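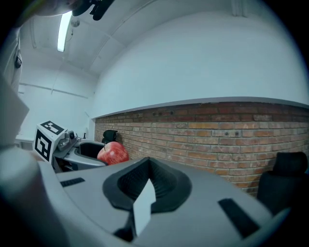 The **Kakach runway excursion** was a landing accident involving a twin-engine turboprop freighter operated by Narine Air Cargo. The aircraft ran off the end of the single runway at Kakach airfield on a Sunday in March, crossed the perimeter road and stopped in a drainage ditch. Both pilots survived. The aircraft was damaged beyond repair and was later broken up on site.

## Background

Narine Air Cargo flew mail and machine parts between Wastum and a group of smaller airfields in the hill country to the north. The Kakach route was flown six days a week, with an extra Sunday service during the spring road closures. The runway at Kakach was 4,000 feet long and had a slight downhill slope toward its eastern end. It had no instrument landing system, and the grass overrun was 355 feet long.

The captain was Yoshinori Miyazaki, who had landed at Kakach many times. The first officer had joined the company the previous fall and was making a second visit to the field.

## Accident

The flight left Wastum at 5:50 in the morning, 40 minutes behind schedule, after a delay in loading. Rain had been falling at Kakach since before dawn. The airfield attendant reported a light wind from the west and standing water near the midpoint of the runway. The crew chose to land toward the east, which gave them a tailwind and a downhill slope but avoided low cloud on the opposite approach.

The aircraft crossed the threshold faster than planned and touched down well past the normal landing zone. The captain applied reverse thrust and full braking. Witnesses at the fuel shed heard the engines rise in pitch and then saw the aircraft pass the last runway lights without slowing much. It went through the fence, lost its nose gear at the edge of the road and came to rest with the left wing low.

The crew left through the forward door. The first officer had a broken wrist, and the captain was treated for cuts. There was no fire, although fuel leaked from the left tank into the ditch.

## Investigation

The inquiry was led by Ekrem Türkmen. Investigators found no fault in the brakes or engines. Tire marks and rubber samples from the main wheels were consistent with hydroplaning along 420 feet of the runway.

The final report gave the probable cause as a long, fast landing on a wet runway with a tailwind. It listed several contributing factors:

- The company's landing distance charts did not include a correction for standing water.
- Drains along the north side of the runway were blocked with gravel.
- Neither pilot called for a go-around – company rules required one if the aircraft was not on the ground by the second taxiway.

The report also noted that the cargo weight on the load sheet was over the figure used in the crew's landing calculation. The difference was judged too small to have changed the outcome.

## Aftermath

Narine Air Cargo issued new charts and barred tailwind landings at Kakach when the runway was wet. Miyazaki returned to flying after retraining and later moved to the company's training office at Wastum.

The airfield cleared its drains and cut new grooves in the runway surface that summer. A proposal to reroute the perimeter road was dropped on grounds of cost, and a set of warning lights was installed there instead. The damaged section of fence was replaced with a frangible type supplied by Pringle, a local contractor.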